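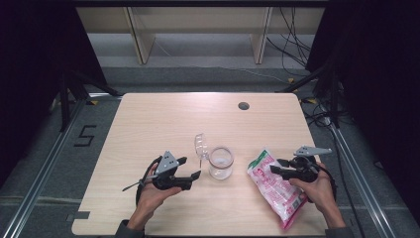 Handheld demonstration is a way of teaching a robot a task in which a person does the job using the same kind of gripper the robot will have, with no robot arm present. It is often set against remote control, where the person steers a real arm from a distance. In a typical setup the demonstrator holds one gripper in each hand over a table with a few household things on it, such as a clear glass cup and a crumpled plastic bag, and cables run back from both grippers. Supporters say this is faster and cheaper than remote control. The evidence is thinner than the claims.

Human wrists bend in ways many arms cannot, so some recordings show motions the machine is unable to copy. Renu Chaturvedi and Dinesh Gowda raised this in a review of the Follano project, which had collected 787 demonstrations and dropped those its arm could not follow. The published success rate covered 3 tasks, all tested on the table used for recording.

Clear objects are a further sore point, as cameras often misjudge their edges. Arkero, a competing system, left them out of its tests and did not say why.

See also: Remote control; Learning from demonstration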